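**Progress report: furniture refit, Traltville shared workrooms**
Period ending July 2020
Prepared by: Vikas Lodhi
To: Mahtab Fallahi, grants officer, Sharifi Fund

## 1. Status

The refit is on schedule except for item 3.4 (chair glides), which depends on a late delivery. Spending is within the approved budget. One change to the table specification was agreed by phone with your office and is written up in section 3.2.

## 2. Scope reminder

The grant covers worktables, cable routing, floor protection and storage for the two ground-floor workrooms. It does not cover lighting or the door to the yard, both of which are being handled under the building lease. The old tables had been in use since the rooms opened. Their tops had swollen at the joints, and cables ran over the front edge to floor outlets, which was noted as a trip hazard in the last safety inspection.

## 3. Work in the period

### 3.1 Removal of old tables

All old tables were taken apart and removed from the building. Frames went to the metal recycler. The tops were too damaged for reuse and went to the county transfer station. The disposal receipt is filed with the invoices.

### 3.2 New tables

New tables were supplied by Rilari and assembled on site. The original specification called for a gray top. Rilari could not supply gray before October, so the pale wood finish was accepted at the same unit price. Each top has a cable hole with a metal-colored rim, placed toward the far side so that the front working area stays clear.

Assembly took one day longer than planned. The pilot holes for the leg plates were drilled too shallow on part of the order, and the fitter had to deepen them by hand. Rilari has accepted this as a supply fault and will credit the extra labor. The credit note has not been received.

Tables in the front room are now in daily use for sorting, packing and small repairs. Users report that the height is suitable for standing work but slightly high for long seated tasks. Two adjustable stools have been moved over from storage to cover this.

### 3.3 Cable routing

Power strips are mounted on the underside of each top, and leads pass through the cable hole. The holes accept one standard plug at a time with the cover removed. Larger adapters do not fit and have to stay below the table.

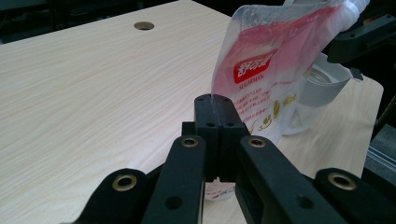 Leads in the front room have been labeled at both ends. The back room is wired but not labeled. A load check was done with all strips in use and no breaker tripped.

### 3.4 Floor protection and chair glides

Plastine floor mats are down in both rooms. The chair glides ordered at the same time were delivered in the wrong diameter and returned. A bag of 120 in the correct size is on order. Until it arrives, chairs without glides are kept on the matted areas.

### 3.5 Storage

Wall shelving is up in the back room, spaced to take the existing stock boxes. The top shelf is at 210 cm and is marked for light items only. A step stool is stored beside it.

## 4. Open items

- Rilari credit note for extra labor (Lodhi)
- Labels for back room leads (Lodhi)
- Chair glides, delivery and fitting (supplier, then Lodhi)
- Surface care: Rilari recommends a damp cloth and no solvent cleaner on the tops. The cleaning contractor has been told in writing and has not yet confirmed.

## 5. Request

We ask for approval to move the unspent part of the disposal line to storage, to pay for 10 additional shelf brackets. No increase in the total grant is requested. A reply by email is sufficient, and the order will be placed once it is received.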